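About Ondow

Ondow prepares court records and case indexes for law firms, public defenders and self-represented parties. The office handles civil and criminal matters at the trial and appeals level. Ondow is not a law firm and does not give legal advice.

What we do

Case files reach us on paper, on disk or through the client portal. Each file is logged, paginated and checked against the court's docket sheet. Orders, motions, affidavits and exhibits are indexed separately. Where an order has been extended, stayed or replaced, the index lists every version with its entry date and shows which one is in force.

Bail and bond matters are kept in a separate queue. The queue is reviewed twice each working day, and a notice goes to the attorney of record five days before any order expires. A second notice goes out two days before. Notices are sent by email and posted in the portal.

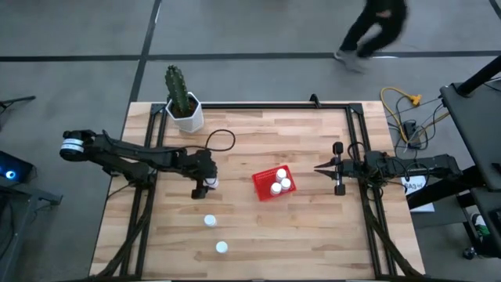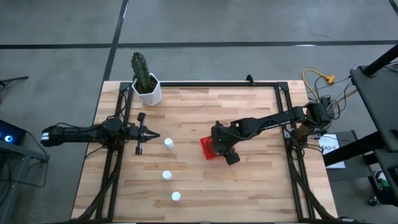

Transcripts are formatted to the rules of the court in which they will be filed. We do not alter the wording of a certified transcript. Suspected errors are listed on a separate sheet and returned to the reporter who certified it.

Systems

Indexing is done in Fortin, our own document system. Fortin assigns a permanent number to each page, and that number does not change if the file is later reordered. Deadline tracking runs in Drostar, which reads the entry dates from Fortin and applies the counting rules of the court concerned. Holidays and court closures are entered by hand each June for the following twelve months.

Offices and caseload

The main office is in Medside, two blocks from the county courthouse. Filings can be dropped off at the front counter during court hours. As of 31 December 2019, Ondow had 742 open case files, of which 152 were appeals.

Confidentiality

Sealed records are stored apart from other files and can be opened only by the staff assigned to the case. Access is logged. Paper originals are returned to the client when the matter closes, and electronic copies are kept for five years unless a court orders otherwise.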